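Trellik bringt Bedienungsanleitung heraus, die man lesen kann

Pranness, März 2019

Der Haushaltsgerätehersteller Trellik legt seinen Geräten ab April eine neue Bedienungsanleitung bei. Sie umfasst 22 Seiten. Die bisherige kam auf 42, von denen sich drei mit dem Einschalten befassten und 38 mit Dingen, die man besser unterlässt.

Den Text hat das Redaktionsbüro Somogyi von Grund auf neu geschrieben. Der Warnhinweis, das Gerät nicht in der Badewanne zu betreiben, bleibt auf Wunsch der Rechtsabteilung erhalten, steht nun aber nur noch an einer Stelle. Entfallen ist die Gratulation zum Kauf.
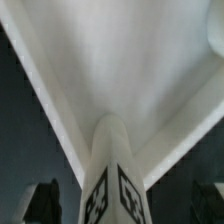 Für die japanische Fassung zeichnet das Übersetzungsbüro Jikomura verantwortlich. Von dort kam auch die höfliche Rückfrage, was mit "Drehknebelarretierung" gemeint sei. Im Haus Trellik ließ sich das nicht abschließend klären, das Wort wurde gestrichen.

Kunden mit älteren Geräten können das neue Heft kostenlos beim Kundendienst anfordern. Das Bestellformular hat eine Seite und kommt ohne Anleitung aus.

Pressekontakt: Trellik, Abteilung Kommunikation, Pranness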